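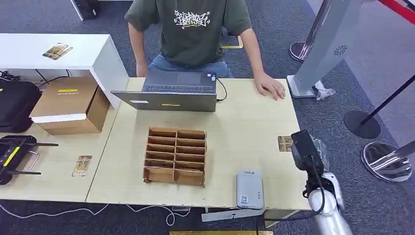

Medmont supplies partitioned cardboard inserts to small firms that ship small, hard items: glass vials, machined fittings, candle tins, spare parts. An insert, also called a divider tray, keeps each item in its own cell so that it does not rub or knock against the next one in transit. The most common style is corrugated cardboard in a plain rectangular grid, such as two columns of six rows for twelve narrow items. Leaving the front wall slightly lower makes the first row easier to reach when the tray is packed by hand at a table. Other grids are cut to order.

What we do

Our work is limited to inserts and the cartons that go around them. We do not sell tape, void fill, labels or pallets. An order normally starts with the item itself. Customers send us samples, we measure them at the widest point, and we add clearance on each side of the cell. Clearance depends on the surface. Painted and printed items get more, bare metal gets less. Items with a cap or a handle are measured with the cap or handle fitted.

From those measurements we draw the cell grid, then the outer carton. Working in the other direction, from a carton the customer already has, is possible but tends to leave an odd strip of unused space along one wall. If you have a carton you must keep, tell us at the start and we will draw a filler strip into the layout.

Materials

All standard inserts are made from brown single-wall corrugated board. White-faced board is available for retail sets, with a longer lead time. Flutes run vertically in the dividers, which gives the cell walls their stacking strength. We do not laminate or wax the board. Customers who need moisture resistance should ask for the Drillard range, a denser board that we cut on the same tooling. Drillard trays are heavier and the slots are tighter, so allow extra time for assembly.

Dividers are slotted halfway and interlock without glue. They are shipped flat unless you ask for them made up. Flat packs take less storage, but one person should be shown the assembly order before a new size goes into use: long dividers first, slots facing up, then the cross pieces from the centre outward. Starting at one end pulls the grid out of square.

Order sizes

The minimum run for a standard grid is 900 units. For a custom grid it is 3000, which covers the cutting forme. Repeat orders on an existing forme drop back to the standard minimum. Formes are kept for 8 years from the last order and then recycled unless the customer asks us to hold them. Single trays can be cut as samples on the plotting table. A sample will have slightly rougher edges than the production part and should be used to check fit only.

Where we are

Medmont began as the packaging bench of Hollis, a maker of laboratory glassware that could not find a tray to suit its own narrow bottles. The bench was set up as a separate business when outside orders passed 4000 trays in a month. Hollis remains a customer. Cutting and storage are at our Serley site, along with the sample room, where customers can bring items in and try them in different grids. The sample room is open by appointment from 9 a.m. to 3 p.m. and is closed for stocktaking through the first part of February.

Before you contact us

Please have the following ready: the number of items per carton, the weight of one packed item, whether the carton will be stacked, and whether packing is done by hand or on a line. A sketch with dimensions in millimetres is enough for a first quote. Photographs are useful for colour and finish, but we cannot quote sizes from them.

Samples sent to Serley are returned with the quote. Mark the parcel with your company name and the item code, and pack fragile samples individually.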